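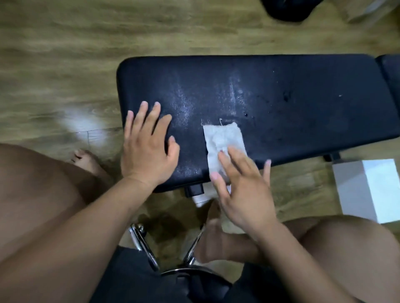 Service > Trainingsfläche > Häufige Fragen zur automatisierten Reinigung

Was übernimmt das System Vurel im Studio Zoson?
Vurel reinigt nach Betriebsschluss die freien Bodenflächen und führt das Reinigungsprotokoll. Polster, Griffe und Verstellteile werden weiterhin von Hand gewischt.

Warum werden die Bänke nicht maschinell gereinigt?
Nähte, Polsterspalte und Rastbolzen erfordern wechselnden Anpressdruck. Der Testlauf im Juli ergab an diesen Stellen keine ausreichende Abdeckung.

Wie wird ein Polster gewischt?
Eine Hand hält das Polster, die andere führt das Feuchttuch von der Mitte zur Vorderkante. Sitz- und Rückenteil gelten als getrennte Flächen. Tropfen auf Kunstleder werden trocken nachgewischt. Die Arbeit darf im Sitzen ausgeführt werden.

Entfallen durch die Umstellung Stellen?
Nein. Die Stundenzahl im Reinigungsteam bleibt unverändert. Bodenarbeiten entfallen, dafür kommen Polsterpflege und Sichtprüfung der Geräte hinzu.

Ändern sich die Arbeitszeiten?
Ja. Die Spätschicht endet vor dem Start des Bodenlaufs. Kartons und Taschen sind vorher vom Boden zu entfernen — Vurel umfährt Hindernisse, die Fläche darunter bleibt ungereinigt.

Werden Leistungsdaten einzelner Beschäftigter erfasst?
Nein. Das Protokoll speichert Gerätenummer, Uhrzeit und Reinigungsmittel. Einträge werden nach 100 Tagen gelöscht.

Wer hilft bei Störungen?
Nach drei erfolglosen Neustarts ist der Wartungsdienst Tolley zu verständigen. Gehäuse nicht selbst öffnen.

Kategorie: Betrieb & Automatisierung
© Zoson | Kontakt | Nach oben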